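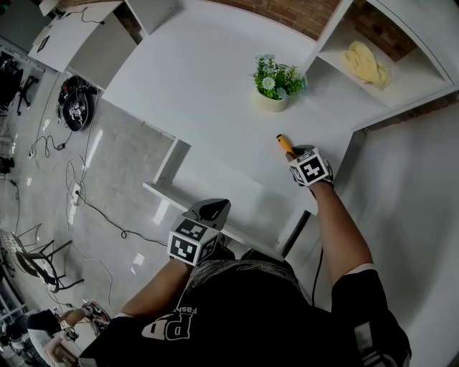 Posted by the Workroom Team, Howlader Office Services, Wundmont
24 September 2018

Call for participants: desk tidying sessions at our Gristdale workroom

We are looking for people who would like to spend a few hours with us putting desks in order. The work is simple, but it asks for patience and a tidy hand. You will be paid for your time, and you do not need to have experience in an office.

Howlader Office Services sets up and looks after small workplaces in Wundmont and the towns near it. Many of our customers work at home or in a shared room, and they have the same trouble: the desk is full of things which do not belong there, and the things which do belong there have no fixed place. In March we started a project with the name Rirkirwood, in which we try different ways of arranging a desk and its shelves. Now we want to see how other people do it, and for this we need 24 participants.

What you will do

The sessions take place at white desks with shelves, in a room with a red brick wall. On the desk and in the shelves you will find ordinary things. A screwdriver, a cloth, a folder, a small plant in a pot. Your task is to decide where each thing should stay, and to put it there. Sometimes we give you a rule, for example that tools may not stay on the desktop. Sometimes there is no rule and you follow your own taste. After each round the things are put out again in another order and you begin from the start.

One session is 80 minutes, with a pause in the middle. Each participant comes for two sessions, on different days. Please do not apply if you can come only once. We would not be able to use your results, and another person would lose the place.

The work is done mostly standing, and you will need to lean forward over the desk to reach the things at the back. Some things must go in the low compartments, so you should also be able to bend down without pain. Nothing you lift is heavy.
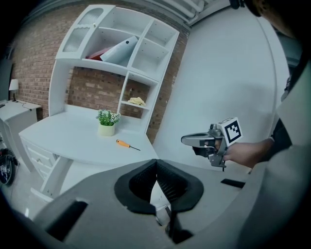
The shelves are the part where people differ the most. One person wants the cloth near the hand, in an open compartment, and another person cannot stand to see it there and looks for a place behind a door. Both are fine for us. We ask only that you take the decision seriously, as if you had to sit at this desk tomorrow morning and find everything again. Please do not try to guess what we would like to see. The plant, for example, has no correct place. We have had long discussions about it among ourselves and we did not agree.

After the second session we will ask you to fill in a short form. It has questions about which places you found comfortable, which compartments you did not want to use, and what you would change in the furniture. You may write as much or as little as you wish.

Who can take part

You must be 18 or older. You should understand spoken English well enough to follow the instructions, but your own English does not need to be perfect. Left-handed persons are very welcome, as we have had too few of them until now. If you sell or design office furniture for a living, we must unfortunately say no this time.

Please wear comfortable clothes and closed shoes. Long necklaces and very wide sleeves are not practical when you reach across a desk. You can bring a bag and leave it in the room during the session.

Payment

You receive 70 dollars for each session, paid by bank transfer after your second visit. If we must cancel a session on our side, you will be paid for it anyway. Travel costs are not included. The workroom is a short walk from the Gristdale bus station, and there is free parking in the yard behind the building.

How to apply

Send us a short e-mail with the words "Desk sessions" in the subject line. Please tell us your name, your age, whether you are left-handed or right-handed, and which times of the day are possible for you. Sessions are held in the morning and in the early afternoon, on working days only. You do not need to send a resume or a photograph.

We answer every message, normally within one week. If all places are already taken, we will ask if you want to be on the list for the next round. Questions about access to the building, or about any health matter that makes standing difficult, can be sent to the same address, and we will try to find a solution with you before you decide.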